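Can a machine do the laundry yet? (moved from Shop Talk)

tinshears
My brother-in-law forwarded me a pitch from an outfit called Trirnow. They want 4,000 dollars for something that will "assist with garment care." I already have something that assists with garment care. It's a chair in the bedroom, and it's been holding my pants since October.

So, serious question for the people here who work with this stuff. Are we there yet or not?

babita_dixit
Depends what you mean by laundry. Washing was solved before my mother was born. Everything after the dryer buzzes is still wide open. I spend my days on two-finger grippers, and the first thing you learn is that picking up is the easy part. A sock will let you grab it anywhere. Then you have to figure out which part of it you've grabbed.

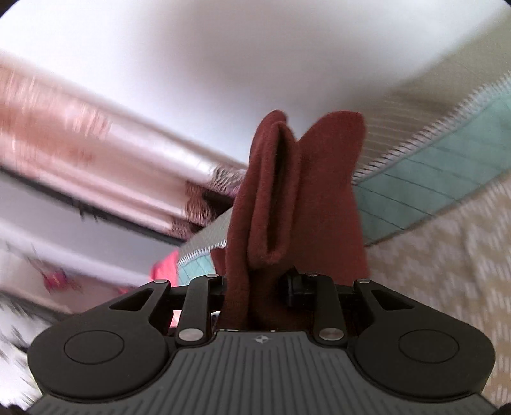
One maroon sock, held at the low end. Cuff is up top.

gus_on_second_shift
I run a line that folds shop towels and I'll say it: this is done. Our Kolline does 70 an hour and doesn't take lunch. People act like cloth is some kind of mystery.

babita_dixit
Your towels are all the same size, they're flat, and I'm guessing a person feeds them in. Send me a video of it doing a fitted sheet and I'll mail you a pie.

gus_on_second_shift
A person feeds them in, yes. Wednesday he was out and we folded zero. Still counts.

tinshears
So the 70 an hour is the Kolline plus Dave.

gus_on_second_shift
His name is Garg and he's very good.

pellet_stove_pete
I'd settle for a machine that can find the sleeves. My kids can't. Does it at least know which way is up on a shirt?

babita_dixit
Sometimes. A collar helps, and a label helps more. The bedspread doesn't help at all, it's busier than the clothes – but that's what beds look like in houses, so you may as well work on one.
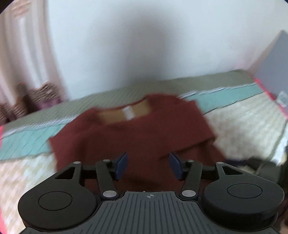 Dark red one spread out on the bed, small white label just below the collar.

pellet_stove_pete
Huh. That's more laid out than anything I've put on a bed in years.

marlow_k
Disagree with Babita a little. I tried the Sestimance demo at a trade show and it folded a T-shirt fine. Took 30 minutes and there was a man with a laptop sweating next to it, but the shirt got folded. Three years ago it would've eaten it.

babita_dixit
I don't think we disagree. A fold is doable. What I'd want is a fold at a speed where you don't get hungry, on a shirt it hasn't met, and then the next one out of the basket. Knits are the worst of it for me. They bunch up at the edges and you end up with a stack that's wider at one end.

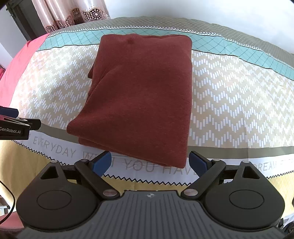 If my aunt got one that square she'd put it in the drawer and say nothing, and from her that's high praise. My own bar is lower. If it still looks like a rectangle when I've carried it across the room, I'm calling it folded.

gus_on_second_shift
Garg's stay square across the whole plant. Just saying.

tinshears
What does Garg charge for house calls?

gus_on_second_shift
More than the chair.

marlow_k
Keep the 4,000, wait a few years. Or buy the thing and report back, I'd read that thread.

tinshears
Told my brother-in-law no. He's ordered one for himself. Will update when it gets to his socks.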